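Files talk, Flirthorpe village hall, notes to self

Start (don't rush it, they'll still be finding chairs)

Hello everyone, lovely to be back in Flirthorpe! Last time I did sharpening and went on far too long, so tonight it's just files. Hands up who's got one at home. Now keep your hand up if you've ever cleaned it... yes, I thought so.

My first was a Plodine that came in a box of bits from my grandad's shed, and I used it completely wrong for years. I sawed away with it, back and forth, and wondered why it stopped biting. A file cuts on the push. Lift it on the way back. (Do the arm movement here, slowly, and get them to copy it.)

Slide 1: the teeth

Next one up is a close look at the face. See the two sets of grooves crossing each other, and all the little diamonds they make? We call that double cut, and it's what I'd grab for taking metal off in a hurry. Look at the edge strip on the left as well, much smoother than the face. Ask if anybody has a file with a plain edge. It's a "safe" edge and it's brilliant for working into a corner without chewing up the side you've already finished.
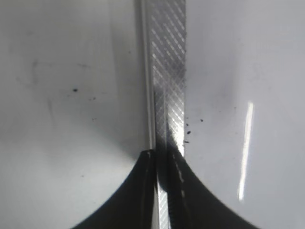 Slide 2: looking after it

Chalk! Rub it on before you start and the filings don't stick nearly so badly. Then a wire brush, going along the grooves, never across. Pass round the Hegyi brush and remember to get it back this time.

Don't chuck them all in a drawer together. Mine hang on 3 nails over the bench, and the little Rivon lives in a sock.

Questions, then tea. If someone asks about oil, say not on the teeth for me, and show them the chalk again. Key for the side door goes back through the letterbox.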